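28. September 2022

Klinikum Ollberg: Pflegekräfte beenden Warnstreik, Verhandlungen gehen weiter

Der Warnstreik am Klinikum Ollberg ist beendet. Seit der Frühschicht arbeiten alle Stationen wieder nach dem regulären Dienstplan. Verschobene Operationen werden nach Angaben der Klinikleitung in den kommenden Wochen nachgeholt, die betroffenen Patientinnen und Patienten erhalten einen Anruf mit dem neuen Termin. Wer bis Ende der Woche nichts gehört hat, soll sich bei der zentralen Aufnahme melden.

An dem Ausstand beteiligten sich nach Zählung der Gewerkschaft etwa 300 Beschäftigte aus Pflege, Küche, Reinigung und Patiententransport. Das Klinikum beschäftigt an seinen beiden Standorten 2000 Menschen. In der Notaufnahme, auf der Intensivstation und im Kreißsaal galt während der gesamten Zeit eine Notdienstvereinbarung, die beide Seiten vorab unterschrieben hatten. Größere Zwischenfälle gab es nicht. Am Standort Pluvport mussten zwei Stationen vorübergehend zusammengelegt werden, inzwischen sind sie wieder getrennt belegt.

Ausgelöst wurde der Konflikt durch die geplante Ausgliederung der Servicebereiche. Seit April liegt ein Konzept auf dem Tisch, nach dem Küche, Reinigung und Transport an die Firma Tivier übergehen sollen. Die Beschäftigten befürchten, dass sie damit aus dem Haustarif fallen. Die Klinikleitung hat zugesagt, bestehende Verträge für die Dauer von zwei Jahren unverändert zu lassen. Der Gewerkschaft reicht das nicht aus, sie verlangt eine Regelung ohne Befristung und eine Einbeziehung der Neueingestellten.

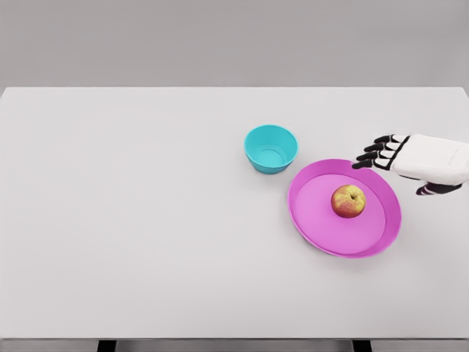 Schüssel auf weißem Tisch (Symbolbild)

Ein zweiter Streitpunkt ist die Besetzung der Nachtschichten. Auf den internistischen Stationen ist nach Darstellung des Betriebsrats regelmäßig nur eine examinierte Kraft im Dienst, unterstützt von einer Hilfskraft, die sich zwei Stationen teilen. Gefordert wird eine feste Untergrenze, die schriftlich festgehalten und monatlich überprüft wird. Wird sie unterschritten, sollen die Beschäftigten freie Tage als Ausgleich bekommen. Die Klinikleitung hält das Ziel für richtig, verweist aber auf offene Stellen, die sich derzeit kaum besetzen lassen. Zum Vorschlag eines Belastungsausgleichs will sie bis zur nächsten Runde eine eigene Rechnung vorlegen.

Einigkeit besteht bisher beim Thema Pausen. Künftig soll auf jeder Station ein Plan aushängen, aus dem hervorgeht, wer wen während der Pause vertritt. Ausgefallene Pausen werden als Arbeitszeit erfasst. Die Regelung gilt zunächst auf Probe und nur in Ollberg, eine Ausweitung auf Pluvport ist vorgesehen, sobald das neue Zeiterfassungssystem dort läuft.

Mit dem neuen Dienstplanprogramm Sultana geht es ebenfalls voran, wenn auch langsamer als angekündigt. Die Schulungen haben in der Chirurgie begonnen, die übrigen Abteilungen folgen bis Jahresende. Der Betriebsrat hat der Einführung unter der Bedingung zugestimmt, dass die Daten nicht zur Leistungskontrolle verwendet werden. Tauschwünsche können bis auf Weiteres auch auf Papier eingereicht werden.

Die nächste Verhandlungsrunde ist für die zweite Oktoberhälfte angesetzt. Bis dahin hat die Gewerkschaft weitere Arbeitsniederlegungen ausgeschlossen – vorausgesetzt, die Verträge mit Tivier werden in der Zwischenzeit nicht unterzeichnet. Die Klinikleitung hat das mündlich zugesichert, eine schriftliche Bestätigung stand bei Redaktionsschluss noch aus.

Für Beschäftigte, die Fragen zur Abrechnung der Streiktage haben, bietet der Betriebsrat eine Sprechstunde an. Sie findet in der kommenden Woche täglich von 9 bis 10 Uhr im Betriebsratsbüro in Ollberg statt, eine Anmeldung ist nicht nötig. Streikgeld kann nur beantragen, wer sich in die Listen der Gewerkschaft eingetragen hat. Die Anträge liegen im Büro aus.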